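Apr 6, 2023

Glaze notebook, continued. Satin black, cone 6 oxidation, third round of changes.

Carried over from March: the base recipe fits the Jinden stoneware but crawls at the foot and comes out too shiny on anything thrown thin. Two suspects. One is the raw clay content, which shrinks on drying and leaves hairline cracks before the piece ever goes into the kiln. The other is the cooling, which has been left to the kiln's own rate since the controller was replaced.

Changes made this round:

Half the kaolin swapped for calcined kaolin. Everything else by weight as before. Sieved twice through 80 mesh, specific gravity brought to 1.45 with water, left overnight, checked again in the morning. It had thickened. Added a few drops of sodium silicate and regretted it, the slop went thin and then settled hard at the bottom of the bucket. Made up a second bucket without it and used that one. The first bucket is labeled and under the bench. Do not pour it back into stock.

Bisque at cone 04. Wiped all test tiles with a damp sponge. Marin dipped, I timed. Set A got 2 seconds, set B got 5. Total 12 tiles, half in each set, stamped on the back before bisque so there is no argument later. The stamps filled with glaze on B and had to be scraped out to be read.

Firing as programmed, witness cones on the middle and bottom shelves. Middle shelf cone down properly. Bottom shelf a little stiff, tip not quite touching. The kiln has always run cool at the bottom and the Perić elements have not changed that. Cooling: free drop to 1900 F, then 150 F per hour to 1400 F, then off.

Results, set A: satin, even, breaks slightly brown at the edges. No crawling on any tile. Fingernail drags a little on the surface. Two tiles from the bottom shelf are drier than the rest, close to matte, and I would not put these against food until they have been leach tested.

Results, set B: deeper black, more gloss in the thick areas, a roll of glaze at the lower edge. One pinhole cluster on B4. B6 ran onto the cookie. Five seconds is too long for this bucket at this gravity.

The remaining difficulty is what happens on a closed form. A flat tile has one drying rate. A pot with a spout and a handle attached has several, and glaze pools in the joins. The inside of a spout also holds more than it should unless it is blown through right after pouring out. Gloss on a spout next to a satin body is mostly a thickness problem.

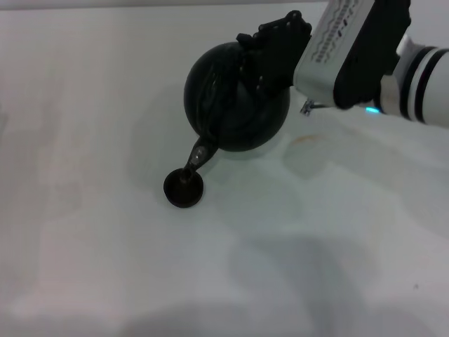
Dragica Babić wrote back on the shared sheet that the slow cool is doing more of the work than the kaolin, and that we should not have changed both in one firing. Her suggestion is to refire the old recipe with the new schedule and see whether the satin turns up anyway. She would also drop the hold at peak, which in her kiln only made the glaze run.

She is right about changing two things at once. The crawling result stands, I think, as that was visible at the drying stage and the cooling cannot account for it. The surface result is open. There is no hold at peak in our program, so that part does not apply.

Next firing:

Old recipe and new recipe side by side, same shelf, same schedule. 2 second dip only. Vertical tiles with a pulled lug attached, so there is a join to look at. Nermina has leather-hard clay left over and will make them.

Cones on the top shelf as well this time.

Leach test: lemon slice on the tile overnight, then rinse and compare against an untouched tile from the same set. A crude test. If the color changes, stop there. If it does not, send a pair out to the lab before any liner use. The manganese in the black stain is the reason to be careful with this one.

Stock: Eken frit is low, enough for one more full bucket. Silica fine. Calcined kaolin fine. Respirator cartridges need replacing, both masks.

Open question, not for this round - whether the foot should be waxed higher. Set B would have needed it. Set A cleared the shelf without trouble - leave the wax line where it is until the thickness is settled.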